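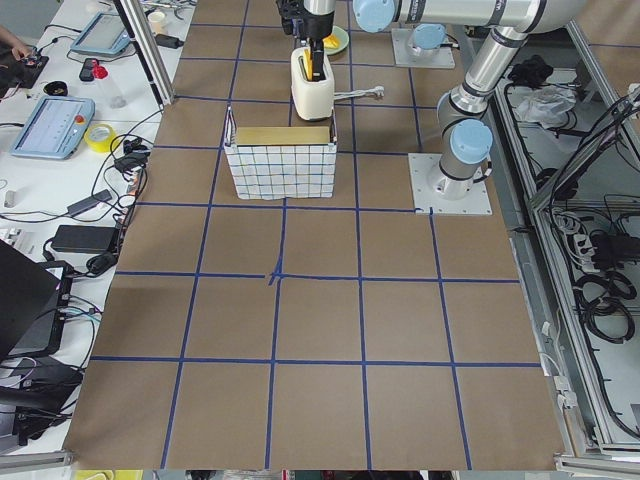
signs_and_such
Our landlord at Burnoren wants a permit before we hang anything over the shop door, and the city wants a drawing to scale. I'm hopeless at scale drawings, so I'm tempted to mark out squares with blue tape over brown kraft paper, like on that worktable, and sketch the sign full size first (my spouse thinks I've lost it!). The fee is 450 dollars either way, so I'd love to get it right. Does a sign flat against the wall even need one?

juteck_fan
Welcome! Ours did. We paid 58 for a sketch from Lidex and it sailed through in January – best money we spent.

owino
I'd gently disagree. Plenty of towns let small wall signs go up with no permit at all, so please call the zoning desk before you pay anybody.
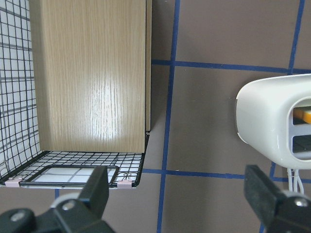 Wood-grain panel beside black wire mesh

juteck_fan
Fair enough, but a landlord can still say no, whatever zoning tells you.

signs_and_such
Thank you both, you're very kind! I'll call in the morning and ask about the wall sign, and I'll hold off on the drawing until I hear back.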